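Inicio › Textil y confección › Prendas de vestir

Glenys Gwynne | 16/12/2018

Pantalón vaquero negro

El vaquero negro es un pantalón de mezclilla teñida en tono oscuro. Suele llevar bolsillos traseros de parche y pespuntes en hilo claro.
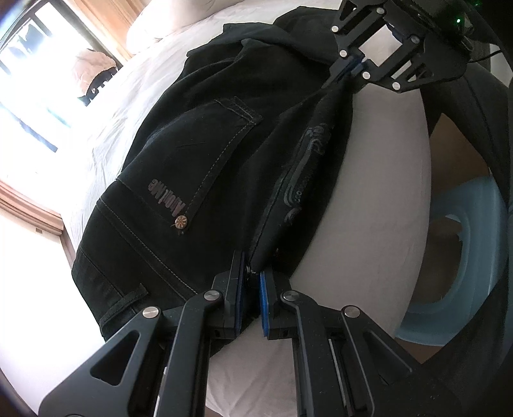 La pretina reúne las trabillas y se cierra con botón. Los remaches refuerzan los puntos de mayor tensión. 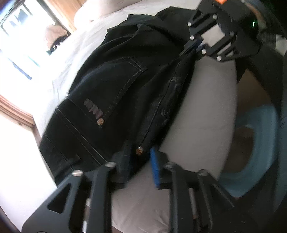
Bolsillo trasero con doble pespunte claro y remaches de tono cobrizo.

Para doblarlo se extiende sobre una superficie plana, se alisan las perneras y se junta una con otra.

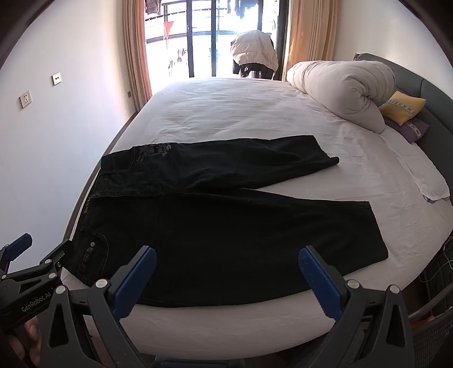 Se lava del revés, a 30 grados y con colores oscuros, para conservar el tinte.

Utilizamos cookies propias y de terceros. Aceptar | Configurar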